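파마론, 앱 통합 구독 서비스 '클라포트' 국내 출시

모바일 소프트웨어 업체 파마론(Pamaron)이 여러 앱을 하나의 요금으로 이용할 수 있는 구독 서비스 클라포트(Clarport)를 국내에 내놓았다. 이용자는 매달 한 번 요금을 내고 목록에 있는 앱을 추가 결제 없이 내려받아 쓸 수 있다. 안드로이드와 iOS를 모두 지원하며, PC에서는 웹 브라우저로 접속해 가입 상태와 설치 목록을 관리한다.

출시 시점에 제공되는 앱은 모두 1326개다. 일정 관리, 문서 편집, 사진 보정, 가계부, 어학 등 생활과 업무에 쓰는 유틸리티가 대부분이고 게임은 포함되지 않았다. 회사 측은 게임의 경우 앱 내 결제 구조가 복잡해 초기 목록에서 제외했다고 설명했다. 게임을 추가할 계획이 있는지에 대해서는 정해진 것이 없다고 답했다.

서비스에 참여한 개발사는 44곳이다. 이 가운데 문서 스캔 앱 시스테르나스(Cisternas)와 메모 앱 플레셀라(Flesela)는 기존에 따로 판매하던 유료 기능 전체를 클라포트 가입자에게 개방한다. 두 앱 모두 개별 구매도 계속 가능하며, 이미 구매한 이용자의 사용 권한은 그대로 유지된다. 다만 개별 구매자가 클라포트에 새로 가입하더라도 앞서 낸 금액은 환불되지 않는다.

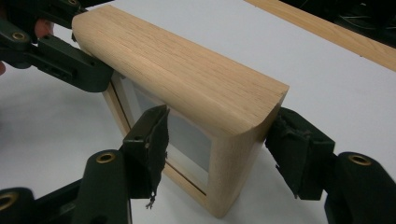
최종수정 2019년 11월 27일 수요일

가입은 클라포트 앱이나 홈페이지에서 할 수 있다. 계정 하나에 기기를 5대까지 등록할 수 있고, 등록한 기기는 설정 메뉴에서 언제든 바꿀 수 있다. 가족 계정은 이번 출시 버전에서 지원하지 않는다. 처음 가입하는 이용자에게는 한 달 무료 체험 기간이 주어진다. 체험 기간이 끝나면 등록한 결제 수단으로 요금이 자동 청구되므로, 계속 이용할 생각이 없다면 종료일 전에 해지해야 한다. 종료일은 앱의 '내 구독' 화면에 표시된다.

결제는 신용카드와 체크카드, 휴대전화 소액결제로 가능하다. 앱스토어를 통한 결제는 지원하지 않는다. 요금을 내지 못한 경우에는 일주일의 유예 기간이 있으며, 그 뒤에는 구독으로 내려받은 앱의 유료 기능이 잠긴다. 앱에 저장한 문서나 사진은 기기에서 지워지지 않지만, 일부 앱에서는 다시 구독할 때까지 편집이 제한될 수 있다.

개발사에 돌아가는 수익은 이용 시간이 아닌 이용 일수를 기준으로 나눈다. 가입자가 하루에 한 번이라도 앱을 실행하면 하루로 계산하고, 같은 날 여러 번 실행해도 결과는 같다. 파마론은 잠깐씩 꺼내 쓰는 유틸리티가 불리해지는 것을 막기 위한 방식이라고 밝혔다. 계산기나 단위 변환 앱처럼 한 번 여는 시간이 몇 초에 그치는 앱도 매일 쓰이면 그만큼 몫을 받게 된다. 정산은 매달 말일을 기준으로 이루어지며, 개발사는 전용 관리 화면에서 일별 집계를 확인할 수 있다.

파마론은 지난 5월부터 국내에서 비공개 시험 서비스를 운영했다. 시험에 참여한 이용자는 1764명이다. 회사가 공개한 자료를 보면 참여자들이 가장 자주 실행한 분야는 메모와 일정 관리였고, 사진 보정과 가계부가 뒤를 이었다. 시험 기간에 가장 많이 들어온 의견은 앱 검색이 불편하다는 것이었다. 파마론은 이를 반영해 분야별 목록과 최근 실행한 앱 목록을 첫 화면에 배치했다. 시험 중 접수된 알림 중복 문제도 출시 버전에서 수정했다고 밝혔다.

개인정보 처리 방식도 함께 공개했다. 클라포트가 수집하는 정보는 앱별 실행 날짜와 기기 종류, 운영체제 버전이며 앱 안에서 작성한 내용은 수집하지 않는다. 실행 기록은 정산이 끝나면 개인을 식별할 수 없는 형태로 바꾸어 보관한다. 이용자는 설정에서 자신의 실행 기록을 열람하거나 내려받을 수 있다. 탈퇴하면 계정 정보는 바로 삭제되지만, 결제 내역은 관련 법령에 정해진 기간 동안 남는다.

클라포트를 쓰려면 안드로이드 7.0 이상 또는 iOS 11 이상이 필요하다. 앱마다 요구하는 운영체제 버전이 다를 수 있어, 설치할 수 없는 앱은 목록에서 회색으로 나타난다. 태블릿에서도 같은 계정으로 이용할 수 있으나 가로 화면은 아직 일부 메뉴에서만 지원한다. 한국어 고객 문의는 앱의 도움말 메뉴에서 평일에 받는다.

앱 등록을 원하는 개발사는 클라포트 홈페이지의 개발사 안내에서 신청할 수 있다. 신청 자격에 회사 규모 제한은 없으며 개인 개발자도 가능하다. 광고가 들어간 앱은 광고를 뺀 별도 버전을 제출해야 한다. 심사 결과는 전자우편으로 통보된다.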